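Penier card wallet, brown leather: long-term review
Bought in September, carried every day since. 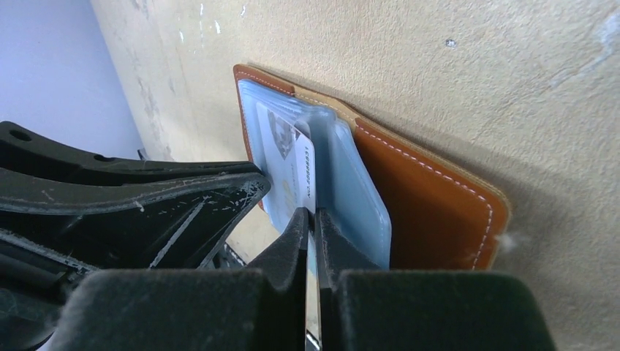

Leather and stitching
The Penier is a plain open-out wallet in brown leather with clear inserts for cards. The leather started out stiff and took a couple of weeks to soften. Mine has gone a shade darker where my thumb sits, and there are light scratches from keys that mostly rub out with a bit of conditioner. The stitching has held on every edge. My last wallet, a Tedeck, was fraying at the fold by this point.

Capacity
I carry 17 cards, counting loyalty cards and a library card I should use more. It closes flat with that many, but I wouldn't add to it. If you only carry a licence and a bank card, buy something smaller.

The clear inserts
These are the weak spot. They grip new cards hard, and getting one out at the checkout takes two hands. After a hot day in the car they cling even more. One insert has a small split at the mouth, which hasn't spread so far. Tap payments work through the plastic on most terminals, though I have to pull the card out on the bus.

Value
I paid a bit over 17 dollars on sale. The Iltasine slim wallet costs more and its leather feels thinner, although the colour range is better. Penier sells replacement inserts in packs of 2, but postage nearly doubles the price, so wait until you need something else from them.

Verdict
Good leather, average plastic. I'd buy it again at the sale price and probably wouldn't at full price. It comes in black as well, with the same inserts.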